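Re: [pislow-room] floor pattern and the little gold ones
From: Mebrat Mekonnen
To: pislow-room list
Date: 8th April

Quick one between two other things, sorry if it's choppy.

Hannelore Tiedemann wrote:
> Two questions before I put the Teuber order in. Are we staying with the
> marble pattern for the floor? Wolfram thinks it's too busy under
> small shiny things and wants plain gray. I like it but I'm not the
> one looking at it all day. Second, the walls. Noémi says the soft
> colors are fine and please can we stop talking about wallpaper.
> Also — are the small pieces supposed to stand up or lie down? The
> note in the Herach folder says both, on different pages.
> Need an answer before the order closes. It's number 2429 if
> anyone calls them.
> H.

Floor first. Keep the marble. I know Wolfram's argument and he's right about plain gray being easier on the eye, but we had plain gray in November and every scuff showed. With the marble you wipe it and forget it. The seam Kai complained about is a cutting problem, nothing to do with the pattern — get the wide roll and there won't be a seam.
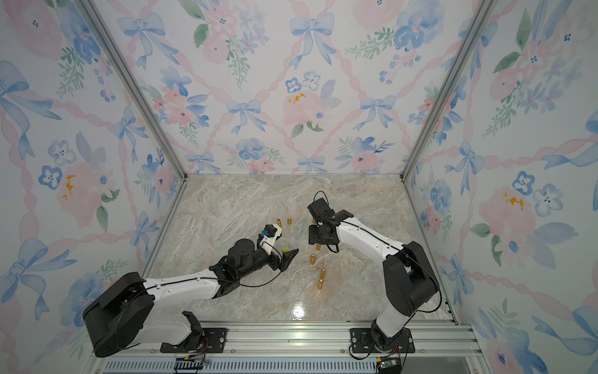
The wide roll is 79 at Teuber, narrow one is 31, and yes that's a silly gap, I asked. They won't budge. Still cheaper than buying narrow twice and trimming, which is how we ended up with the strip by the door.

Walls: leave them. I'm with Noémi. The pastel is quiet enough and the paste we used is not coming off without a fight anyway. If somebody wants to redo it in white they can bring their own scraper and thier own weekend.

Standing or lying down: standing. Round tip up, flat end on the floor, spaced so you can get at one without knocking the next. Page 4 in the Herach folder is the old version, from when we had the longer pieces that kept tipping over. Ignore it. Somebody please pull it out, I've been meaning to.

And no neat rows! Spread them through the middle part of the floor. A bit of a line is fine if it happens, two close together is fine. Kai lined them all up like a parade once and we had to start again.

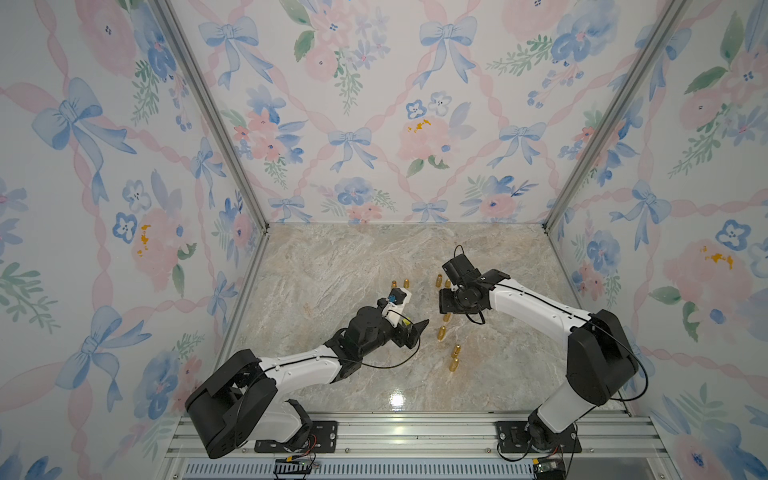
Small brass-colored pieces on the marble-pattern floor, flowered paper on the walls.

Other stuff while I'm here:

Cleaning. Dry cloth on the pieces, no polish. The Hurkex spray leaves a film and then they slide. It's OK for the floor if you go over it again with water.

Storage. They go back in the tin with the felt in it, not the drawer. I found one under the radiator and another in my coat pocket (mine, my fault).

Spares. I'd add one more bag to the order. Part number is 3160 if the catalog hasn't changed, but check the finish before you click, they do a silver one under nearly the same name and we don't want to mix.

Wolfram, if you still hate the marble after the new roll is down, write me off list and we'll look at samples together. I have a few offcuts in my desk, one is a very pale beige you might live with.

Hannelore, go ahead and order from my side. Wide roll, one bag, no wallpaper. Delivery to the back entrance please, the front bell is stil dead.

Mebrat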